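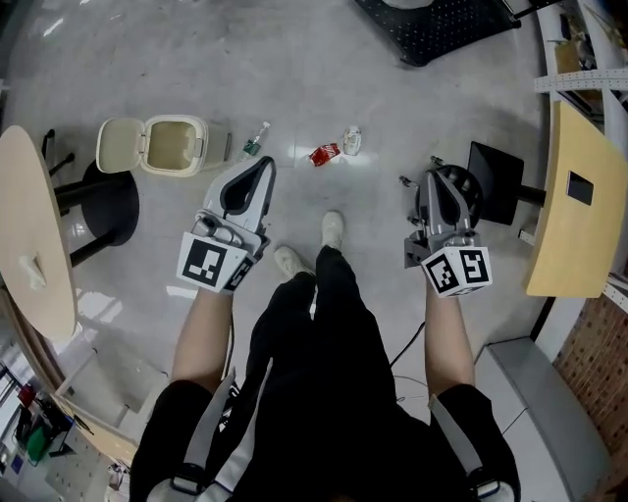 Provus Hand-Held Gripper Pair, Club Edition

The Provus pair is the set our student club built its whole litter project around, and we liked it so much that we now put kits together for other schools too! You get a left and a right gripper, and you work them with your own two hands while the sensors record what you do. Students pick up the idea in minutes. For the litter task you put a few things on the floor, say a plastic bottle, a crumpled snack wrapper and something small and light beside them, open the lid of the bin, and off you go. The white cubes near the wrists carry the black square markers that the tracking software looks for, so keep them clean and don't let anyone put stickers on them (Ysaline Riviere's group learned that one the hard way).

What comes in the kit

Left gripper and right gripper, silver-grey
Marker cubes, already mounted
Small sensor module
Grey shoulder strap with black buckles
Cables
Roltach hard case with foam insert
Printed task cards from the Cavlow Robotics Club, 20 in all

Club price: 1167 for the pair, case included. Spare marker cubes are sold in sets of 2.

Using it in a club session

We run ours on Thursday after school. One student wears the strap and does the task, another watches the laptop and calls out when tracking drops. Swap often, arms get tired! Adjust the strap before you pick up the grippers, and check where the cable is lying before you start walking.

Our first-year students aim for 100 good recordings of one task before they train anything. That sounds like a lot, but once they get going it's hard to make them stop, and the difference in the trained model is really fun to see. Crumpled wrappers are the tough ones. Bottles are a nice place to start.

Gaëtan Millet wrote the starter software, called Yusof, and it runs fine on the older laptops in our lab. Marietjie Radebe's guide for teachers is in the case, with a page on marking out the floor and another on sorting recordings into keep and discard.

Good to know

Suits ages 13 and up. Younger students can use the grippers sitting at a table.
Bring your own laptop and bin.
Daylight from a window is fine, but strong glare on the markers can upset the tracking.
Orders placed in August go out before the new term starts.

Questions about the kit or the litter challenge go to Sandrine Collet at the club desk. Loan sets are available for one session if you want to try before you order.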